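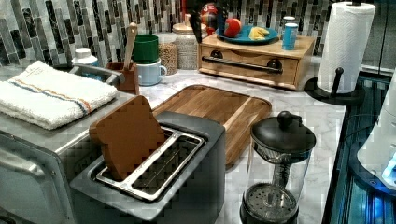 One slice of brown toast standing up in the toaster. French press on the right, cutting board behind.

HOW DOES BREAD TURN INTO TOAST?

Kitchen Science for Kids - page 4 - updated 28th March

Quick question before breakfast. What is toast?

Bread that got hot, sure. But put a slice of bread on a sunny windowsill and it gets warm and it's still just bread. Warm bread. So something else is going on in there.

First, the wires

Look down into a toaster when it's OFF and cold (unplugged, and ask a grown-up first). Most have thin wires or flat ribbons along the inside walls. Electricity has a hard time squeezing through them. All that squeezing makes heat. Lots of it - the wires glow orange, and they can get hotter than 900 degrees Fahrenheit. Way hotter than your oven on pizza night.

The bread never touches the wires. It doesn't need to. The heat jumps across the gap, same way you feel a campfire on your face from a few steps back. Scientists call this radiant heat. You can call it campfire heat, we do.

Then, the water leaves

Bread feels dry but it's full of water. More than a third of a slice, by weight! The outside of the slice heats up first and the water there turns to steam and floats off. Sometimes you can see a little wisp.

While there's still water in the outside part, it can't get much hotter than boiling. Water is bossy like that. Once it's gone, the temperature shoots up. Now things get good.

Then, the BROWN

Bread has tiny bits of sugar in it and tiny bits of protein. Get them hot and dry enough and they grab onto each other and make new stuff. Brown stuff. Yummy smelling stuff. Hundreds of new smells and flavors that were not in the bread before.

It has a name, the Maillard reaction. Say it my-YAR. It's the same thing that browns cookies and pancakes and the crust on a loaf of bread. Even coffee beans when they get roasted, which is part of why coffee smells a bit like toast. (Sniff a grown-up's cup if they let you. Don't have to drink it.)

So you can't un-toast toast. Put it in the fridge, wait all week, still toast. The new stuff is there to stay.

And if you wait too long?

Black. Smoky. Now it's burning, and what's left on the outside is mostly carbon, like charcoal. Tastes bitter. Scraping helps a little but makes a mess in teh sink.

Why does it crunch?

No water on the outside = crispy. The middle still has water in it, so the middle stays soft. Leave toast on a plate and steam gets trapped under it and the bottom goes soggy. Stand it up instead, air on both sides. That's why some people have toast racks.

Two slots or one long one?

Toasters come in different shapes. Some have two short slots side by side. Some have one long opening on top, so you can fit two slices end to end, or one big slice from a fat round loaf. Some have a wire rack too. On some of them you can warm a roll on top, check the booklet.

A toaster oven is a different thing - it's a little oven with a door, and the bread lies down flat.

TRY IT: The Toast Ladder

You need: 4 slices from the same loaf, a toaster, a plate, a pencil, paper, a grown-up.

Leave slice one alone. That's your plain one.
Toast slice two on the lowest setting.
Slice three in the middle.
Slice four on the highest setting your grown-up says is OK.

Let them cool. Line them up lightest to darkest. Now touch, sniff, snap, taste. Which one is loudest? Which is sweetest? Write it down before you eat the evidence.

If you have a kitchen scale, weigh each slice before and after. The toasted ones should be lighter. Where did the weight go? (Clue - you already read it. Steam.)

Extra one: try white bread next to brown bread, same setting. Brown bread is sneaky, it's brown to begin with, so it's harder to tell when its done.

STAY SAFE

Never put a fork or knife in a toaster. Not even for a second. Toast stuck? Grown-up unplugs it, waits, then gets it out.
The top and sides get hot. Hands off.
Keep towels and paper away from a toaster thats on.
No water near it.

WORDS TO KNOW

Radiant heat - heat that travels across a gap
Steam - water that has turned into a gas
Carbon - the black stuff in burned toast and in charcoal

Next up in July: Why does popcorn pop?

Kitchen Science for Kids is made by Cirkelora. OK to print for your class.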